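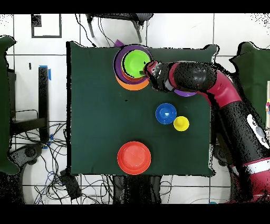 What is a demonstration in robot learning?

A demonstration is a recorded run of a task, carried out under human control, that a learning system later uses as an example of what to do. It usually holds camera images, joint positions and the commands sent to the arm, all stamped with the time.

Demonstration collection

Demonstration collection is the stage of imitation learning in which examples of a task are gathered before training begins. It is common in work on tabletop handling, where the desired motion is hard to write down as rules but easy for a person to show. The set of recorded runs is called a demonstration set, and a single run is called an episode.

Methods

In kinesthetic teaching, the operator holds the arm and moves it by hand while the joint sensors record the path. The method needs little equipment, but the operator's hands and body may block the camera. In teleoperation, the operator moves a handheld controller or a second arm, and the robot follows. Teleoperation keeps the operator out of the workspace but adds delay and removes most of the sense of touch.

A third method takes recordings of people doing the task with their own hands. These are cheap to gather. They contain no robot commands, so the hand motion must be converted to arm motion before use.

Typical tasks

Stacking and nesting are widely used as test tasks. Plastic cups and bowls in plain, distinct colors suit the purpose, as they can be told apart by color and size and survive being dropped. Nesting one vessel inside another calls for an approach from above, a grip on the rim and a release at the right height. Small errors in placement leave the rims offset, and the offset carries over to whatever is placed next.

Episode structure

An episode starts from a reset, in which the objects are returned to the table in a new arrangement. Varying the arrangement matters: a system trained on a single layout tends to repeat the same path wherever the objects lie. The episode ends when the goal is reached, when a time limit passes or when the operator stops the run.

Each episode is then labeled. Labels commonly include the task name, the operator and the outcome. Failed runs may be kept under a separate label, as some training methods make use of them.

Quality and known problems

Operators differ in speed and in how they grip. Mixed styles within one set can cause a trained system to waver between two motions, each of which would have worked alone. Pauses are a related problem. If an operator stops to think with the gripper near a rim, the system may learn to stop there as well.

Occlusion affects overhead and head-mounted views in particular. The forearm often hides the objects beneath it at the moment of grasping. A wrist camera is the usual remedy, although it loses sight of the rest of the table.

Depth data tends to be noisy along object edges and on moving parts. Filtering removes some of the noise at the cost of fine detail on thin rims.

The Brasine protocol

The Brasine protocol is a collection procedure written by Pravesh Ngubane and Fatima Matlala at the Mermont laboratory. It sets 2 operators per task, who trade places after every 8 episodes. Its first published set, Zulu, contains 79 episodes of cup and bowl nesting. A later revision, prepared at Bremosness, added a rule that episodes with a pause near the grasp be trimmed or recorded again.

Matlala has noted that the protocol does not fix the starting position of the arm, and that sets collected at different sites should be checked for this before they are merged.

See also: behavior cloning; teleoperation; grasp planning; camera calibration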